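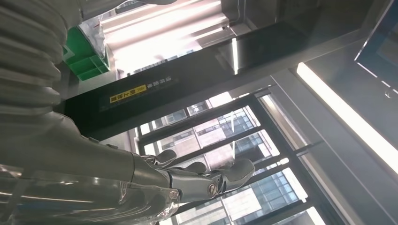

분디스(Bundis)는 제가 인터뷰할 때 웬만하면 피하는 카페예요. 커피 머신 소리가 너무 커서 나중에 녹음을 풀다 보면 제일 중요한 대목마다 우유 스팀 소리가 덮여 있거든요. 그런데 이번에는 그쪽에서 꼭 여기서 보자고 했습니다. 시끄러워야 말이 나온다고요. "조용한 데서 이 얘기 하면 꼭 상담실 같아요. 상담실은 어릴 때 충분히 다녔어요."

이름은 쓰지 않기로 했습니다. 위탁가정에서 자랐고, 지금은 드렌덤(Drendum)에서 인쇄소를 다니고, 지난 4월에 자기 어린 시절 기록을 받아 본 사람이라고만 해 둘게요. 474쪽. 위탁 기간 동안 담당자들이 쓴 면담 일지, 학교에서 온 편지, 건강검진표, 회의록이 전부 거기 들어 있었답니다.

저는 당연히 상자로 왔을 줄 알았어요. 영화에서 보면 그렇잖아요, 먼지 앉은 상자! 그런데 아니래요.

"봉투요. 그냥 두꺼운 봉투. 우편함에 안 들어가서 옆집에 맡겨져 있었어요. 옆집 분이 카탈로그 온 줄 알고 신발장 위에 올려놨더라고요. 제 인생이 남의 집 신발장에서 하룻밤 잔 거죠."

여기서 둘 다 웃었는데, 그다음부터는 한참 안 웃었습니다.

기록을 신청해야겠다고 마음먹은 계기를 물었더니 의외로 병원 얘기가 나왔어요. 문진표에 가족 병력을 쓰는 칸이 있는데, 매번 '모름'이라고 적다가 어느 날 접수하는 분이 "모름이 이렇게 많으면 어떡해요" 하더랍니다. 나쁜 뜻은 없었을 거라고 했어요.

"집에 오는 945번 버스에서 계속 그 말이 생각나는 거예요. 모름이 이렇게 많으면 어떡해요. 그래서 버스 안에서 검색했어요. 그런 기록을 볼 수 있다는 것도 그때 알았어요. 다 커서 알았다는 게 좀 화가 나더라고요. 누가 한마디만 해 줬어도 됐잖아요."

신청은 범로(Bumlow)라는 기관에 했습니다. 이 사람을 위탁가정에 연결했던 옛 기관은 없어졌고, 서류를 범로가 넘겨받았다고 해요. 그걸 알아내는 데만 전화를 한참 돌렸답니다. 어디서는 우리한테 없다고 하고, 어디서는 폐기됐을 거라고 하고, 또 어디서는 본인이 맞느냐고 세 번을 되묻고요.

저는 이 대목이 제일 답답했어요. 신분증 사본을 보내라는 건 이해가 가는데, 당시 주소를 쓰라는 칸이 있었다는 거예요. 당시 주소를 알고 싶어서 기록을 신청하는 사람한테요.

"그래서 '빵집 위층'이라고 썼어요. 크라프축(Kravchuk)이라는 빵집이 아래에 있었던 건 기억이 나니까. 그랬더니 담당자가 전화를 주셨어요. 빵집 이름 알아보고 찾았다고. 그분한테는 진짜 고마워요. 규정대로면 서류 반려했어도 되는 건데."

기다리는 데 다섯 달이 걸렸습니다. 중간에 한 번 진행 상황을 물었더니 다른 사람 이름을 가리는 작업이 남았다는 답이 왔대요. 형제나 친부모, 다른 위탁 아동에 대한 내용은 그 사람들의 정보이기도 하니까 까맣게 칠해서 준다는 겁니다. 머리로는 알겠는데 막상 받아 보면 기분이 묘하다고 했어요.

"어떤 쪽은 제 이름만 남아 있어요. 검은 줄, 검은 줄, 제 이름, 또 검은 줄. 그러면 상상을 하게 되거든요. 여기 누가 있었을까. 제가 누구랑 싸운 날 같은데 상대가 누군지 몰라요. 제가 이겼는지도 안 나와 있고요."

처음에 어떻게 읽었느냐고 물었어요. 저라면 밤새 한 번에 읽었을 것 같아서요(저는 드라마도 그렇게 봅니다). 이분도 그럴 생각이었는데, 열 장쯤 읽다가 멈췄다고 했습니다. 무서운 내용이 나와서 그런 건 아니고, 말투 때문이었대요.

"'아동은 식사 태도가 양호함.' 이런 문장이 계속 나와요. 아동은, 아동은, 아동은. 제가 밥 먹는 걸 누가 보고 썼다는 거잖아요. 그게 갑자기 확 이상한 거예요. 다른 집 애들은 밥 먹는 태도가 어디 적혀 있지 않잖아요."

그래서 읽는 방법을 정했답니다. 저녁에는 안 읽기, 다음 날 출근해야 하면 안 읽기. 두 가지뿐인데 그게 꽤 도움이 됐다고 해요. 친구 한 명이 옆방에 와 있어 준 날도 있었고요. 같이 읽은 건 아니고, 친구는 거기서 자기 빨래를 갰대요. 집에서 들고 온 빨래를요! 저는 이 얘기가 왜 이렇게 좋은지 모르겠어요.

나쁜 내용도 당연히 있었습니다. 어떤 건 쓰지 말아 달라고 해서 안 쓰고요, 써도 된다고 한 것 중에 하나만 옮길게요. 열 살 무렵 위탁가정이 한 번 바뀌었는데, 이분은 평생 자기가 창문을 깨서 그렇게 된 줄 알았답니다. 공을 던졌고, 창문이 깨졌고, 얼마 뒤에 짐을 쌌으니까요. 아이 머릿속에서는 순서가 곧 이유가 되잖아요.

"기록에 보니까 그 집 아주머니가 아프셨던 거예요. 창문보다 훨씬 전부터 얘기가 오가고 있었어요. 회의도 했고. 창문은 딱 한 줄 나와요. '공놀이 중 유리 파손, 다친 사람 없음.' 그게 다예요. 저는 그걸 이십 년 가까이 들고 다녔는데 거기선 한 줄이더라고요."

그때 왜 아무도 설명을 안 해 줬을까요, 하고 제가 물었는데 묻고 나서 좀 바보 같은 질문이라고 생각했어요. 그런데 진지하게 답해 주더라고요. 회의록에는 '아동에게 적절히 설명하기로 함'이라고 적혀 있었답니다. 누가, 언제 설명하기로 했는지는 없고요. 아마 각자 다른 사람이 했겠거니 했을 거라고 짐작하고 있었어요.

커피를 한 잔씩 더 시켰습니다. 이분은 얼음을 빼 달라고 했는데 얼음이 들어 있는 게 나왔고, 그냥 마시더라고요. 저는 바꿔 달라고 하라고 옆에서 난리였는데 말이죠.

좋았던 쪽도 있느냐고 했더니 바로 대답이 나왔습니다. 학교에서 보낸 편지 사이에 자기가 그린 그림이 한 장 끼어 있었대요. 담당자에게 준 모양인데, 담당자가 그걸 버리지 않고 철해 둔 거죠. 구멍 두 개가 그림 속 지붕을 뚫고 지나가 있다고 했어요.

"펀치로 뚫은 거예요. 남의 작품에다가. (웃음) 근데 그게 있어서 좋았어요. 양호함, 보통, 양호함, 이런 것만 있다가 갑자기 제가 그린 게 나오니까. 아, 나 거기 있었네, 싶고."

문진표의 '모름'은 어떻게 됐는지도 궁금하실 것 같아요. 저도 그랬거든요. 외가 쪽 천식 이력 하나를 찾았답니다. 나머지는 여전히 모른대요. 검진표가 빠진 해가 있고, 친부 쪽은 처음부터 적힌 게 거의 없었다고요. 그래도 칸 하나를 채우고 나니 다음 칸에 모름이라고 쓰는 게 전보다 덜 싫었다고 했습니다.

범로에는 나중에 편지를 한 통 썼답니다. 항의 편지냐고 물었더니 반반이래요. 기록을 찾아 준 담당자에게 고맙다는 말이 앞에 있고, 뒤에는 부탁이 있어요. 위탁이 끝나는 아이들한테 나중에 기록을 볼 수 있다는 안내를 종이로 한 장 쥐여 달라는 것, 그리고 신청서에서 당시 주소 칸을 필수 항목에서 빼 달라는 것. 답장은 왔는데 검토하겠다는 내용이었고, 신청서가 바뀌었는지는 아직 확인을 못 했답니다. 저도 기사를 쓰면서 문의를 넣어 두었어요. 답이 오면 이 글에 덧붙이겠습니다.

지금 일기를 쓰는 사람이라면, 혹은 일 때문에 아이에 대한 기록을 쓰는 사람이라면 뭐라고 하고 싶으냐고도 물어봤습니다. 좀 생각하더니 이렇게 말했어요.

"그 애가 나중에 읽는다고 생각하고 써 주면 좋겠어요. 좋게 써 달라는 게 아니고요. 제가 못되게 군 날도 많은데 그건 그대로 있어야죠. 그냥, 웃긴 말 한 거 있으면 그것도 적어 주고. 무슨 과자 좋아했는지도. 저 과자 얘기는 한 번도 안 나와요. 그렇게 먹었는데."

무슨 과자였느냐고 했더니 크라프축에서 팔던, 가운데 살구잼이 든 납작한 거였대요. 빵집은 아직 그 자리에 있답니다. 기록을 받고 나서 한 번 가 봤는데 살구잼 과자는 이제 안 만든다고 해서 식빵만 사 왔다고요. 위층에는 커튼이 쳐져 있었고, 초인종은 누르지 않았대요.

봉투는 지금 옷장 위 칸에 있습니다. 다 읽었느냐고 물었더니 뒤쪽이 좀 남았다고 했어요. 열여섯, 열일곱 때 부분이라 자기도 대충 기억이 나고, 무엇보다 그때 자기가 꼴 보기 싫을 게 뻔해서 미루는 중이랍니다. 그 말을 하고는 시계를 보더니 버스 시간이 됐다며 가방을 챙겼고, 제가 계산하려는데 벌써 해 놨더라고요.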